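From: Funmilayo Sani
To: Nustbridge Hall users list
Date: Tuesday, July 17, 2018
Subject: Re: [hall-users] Rolls in the back store

Rogério Damasceno wrote:
> Hello all. I went in to get the trestles out and there are rolls of
> all sorts standing up in the store again. Backing paper, something
> that might be lining, a couple of bare tubes. Are any of them wanted?
> If not I can take them to the tip with the carpet offcuts. I'd like
> the floor clear before the painters come.
> Rogério

Hello Rogério,

Please don't take all of it. Some of the rolls belong to the drama group and some to us in the Monday art class, and the two lots have got mixed up.

The wide white backing paper is ours. We bought it from Coutinho in December and there should be a fair bit left on both rolls. It is wanted for the autumn display, so I would like to keep it even if the outside turns are marked. You can usually unroll the first yard or so, cut it off and find clean paper underneath. 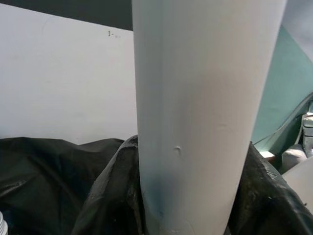

Anything creased more than a turn or two deep can go in the scrap box for the under-fives, who paint on it and don't mind. Please don't fold it to make it fit. If it won't go in the box, cut it across and roll the pieces loosely.

The lining belongs to Neusa Rocha as far as I know. She had 11 metres left over from the stage curtains and said she would collect it. I have copied her in. Neusa, could you let Rogério know by Friday whether you still want it?

Bare cardboard tubes can go in the recycling apart from the long ones. Tarcísio Prado uses those for storing the maps and has asked for more.

As for where it all goes while the painters are in, I suggest the cupboard under the stairs. The rolls should stand on end with a strap round them, and off the concrete if possible, as the last lot drew up damp from the floor and we lost the bottom six inches. There are two old pallets by the bins that would do. The key is on the hook in the kitchen, marked 24.

Could everybody who keeps rolls in there please write the group's name on the inside of the tube in pen. Sticky labels come off and they take the surface of the paper with them.

I can come in on Thursday after four to help move things. I will bring scissors and a strap, but somebody else will need to bring a Stanley knife for the thick stuff.

Funmilayo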